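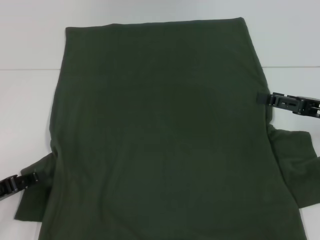 August 20, 2024

I wrote in April that I was going to try a year of buying no new clothes. A few people have asked how it's going, so this is the update.

The rules are the same as before. Socks and underwear are allowed. Secondhand is allowed, but only to replace something that has worn out. Gifts don't count, though I asked my family to skip clothes this year and most of them have.

I went back through my bank statements to see what I spent on clothes the year before I started. The total was $1,196, and $638 of that was online orders placed after nine at night. I don't remember half of them. There was a rain jacket I wore twice and a pair of boots that never fit, and I missed the return window on both.

So far this year I have spent $41. Most of that was socks, plus one pair of used jeans from the thrift store on Dizon Street after my old ones split at the knee for the second time. The first time I patched them myself. The patch held fine, but the fabric around it gave out.

Mending has been slower to learn than I expected. My neighbor Yolanda Vallejo showed me how to darn a sweater elbow, and I have now done three. The first one puckers and I only wear it around the house. The other two are all right from a few feet away.

I also changed how I do laundry. Everything gets washed cold and inside out, and shirts go on the rack - the dryer is for towels and sheets now. My older T-shirts seem to be holding their shape better, but I may just be paying more attention to them. Drying takes longer when it's humid, and July was bad for that.

The hardest part was a wedding in June. I wanted a new dress and spent a whole evening looking at them. In the end I wore the blue one from my cousin's graduation and had the hem taken up for $18, which I'm counting as repairs and not clothing. You can argue with me about that in the comments.

Next problem is my winter coat. The zipper is missing teeth near the bottom, and the shop quoted me more than I paid for the coat. I'm going to try replacing it myself in September, before I need it.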